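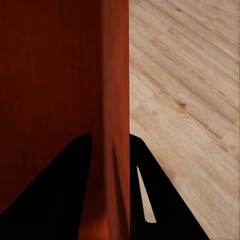

Two voices and a dry throat

20/09/2024
By Acharya

Hosted my first panel tonight, at the Pernley book weekend, and my legs are still wobbly! They'd told me to expect 40 people and it was closer to 300 (I nearly went home). I fluffed the opening, called the sponsor Vollitz by the wrong name, then somehow settled down. The radio training helped a lot. My column is due at 2 tomorrow, all 3,000 words of it, and I've got a title and a cold cup of tea. Bed first, I think.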